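## Chapter 4: Floors, Crumbs, and the Things We Drop

By the time you reach this chapter you have already wiped the counters in Unit One and sorted the pantry in Unit Two, and you may be feeling (as I did at this stage of my own training, many years ago) that the floor can surely wait until everything else is done. In a way it can! Floors do come last, and we'll spend a good part of the chapter on why the old top-to-bottom rule still holds up so well. But the small, everyday pickup, when there's a wrapper on the tile and somebody is bound to step on it before lunch, deserves a lesson of its own, and that's where we begin.

Think back to the Nutside break room from the workbook, with its 420 square feet of hard flooring and its very popular snack shelf. In November the staff there kept a tally of what ended up on the floor, and wrappers came out well ahead of crumbs, paper, and bottle caps. A wrapper is light, it slides, and it likes to skate away from a brush that comes at it too quickly. Short, slow strokes do much better on smooth tile, with the brush kept low and the wastebasket close by so that you aren't carrying your sweepings across the room.

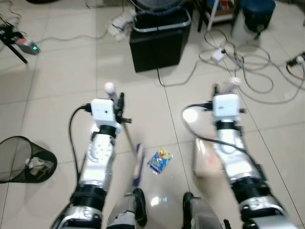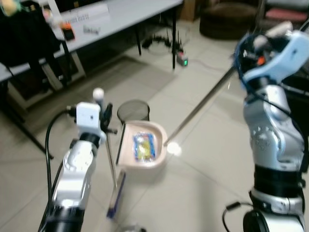
*Figure 4.1. Snack wrapper pickup on a tiled floor, with a blue-and-white tool and a black mesh wastebasket. In the second view the wrapper is in the tray.*

Before you go on to Section 4.1, take a few minutes with a partner and talk over these points. There's no need to write anything down yet.

- Where would you set the wastebasket before starting, and would you move it partway through?
- Which would you reach for first on your own kitchen floor: a small brush, a full-size broom, or your hands?
- What changes if the floor is carpet?

Section 4.1 takes up brushes and bristles, and Section 4.2 goes on to pans, trays, and the thin line of dust that always seems to stay behind at the lip. You'll need a hand brush and roughly 46 minutes for the first practice sheet, which is at the back of the book with the others.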